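May 8, 2024 — Podach cell, gripper and cable day

Started the morning meaning to do nothing but re-torque the finger screws, and of course it grew into most of a day. Kausar Awan had left me a note from the evening before saying the gripper was closing a little late on the basket handles, and she suspected the pads. I took both fingers off, wiped the pads down with alcohol (they were filthy, poor things) and found that the pads were fine but one finger had worked itself a hair loose at the root. Cleaned the threads, put on a drop of the blue threadlocker, and snugged everything back up. I also went over the mounting plate on top while I had the driver in my hand, and I'm glad I did, as the front screw took nearly a quarter turn.

Next came the cable. It has been bothering me for weeks how it rubs when the wrist rolls all the way over, so I let out more slack along the forearm and pushed the connector home again. I'd rather have a big lazy loop than a tight one that tugs, though I know Mekonnen likes things tidier than that!

After lunch I homed the arm, ran the open and close cycle 200 times with nothing in the jaws, and then went over to the baskets by the drinks shelves.

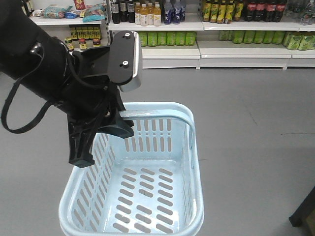 *Light blue basket, empty, held by the handle just off the floor. Cable loop hanging free of the forearm.*

Ran the handle pick 19 times at the slow speed. Four of those closed too near the end of the handle for my taste, all in the same direction, so I shifted the grasp point over a touch and saved it as program 261. The old one is still there if anybody wants to compare. I haven't tried it with groceries in the basket yet — please don't do that at full speed until we've redone the payload setting.

Still to do:

- Order spare finger pads from Faststead, we're on the last set
- Ask Nurkden whether the longer cable comes with the angled connector
- Check the finger root screw again after a full day of running
- Kausar, could you look at the closing delay once more with the new program and write down what you get?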